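Ticket 579 – Gornico sync stops partway
Opened 12 November 2019, Grestness office

1. Sync of the Kiltwood folder stops at 37 percent and then says "Complete." It is plainly not complete. The file list on the server ends in the middle of the letter M.

2. Support says to restart the router. Did that, same 37 percent. I doubt the router knows what percentage it is on.
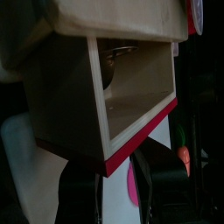

3. Support now blames file size. The folder is 300 MB and the limit on their own page is far higher. Split it anyway. The first half went through, the second stopped with the same cheerful message.

4. Rolled back to the June version of the client. Three full syncs, no errors. Support calls this "inconclusive." 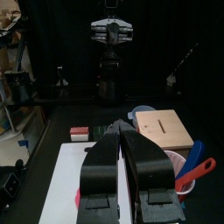 5. Told that the next update fixes it. The last one was supposed to as well. Leaving the June version on – please do not close this ticket until someone can say what changed.

Contact Sithole Support Desk | © 2019 Sithole | Back to top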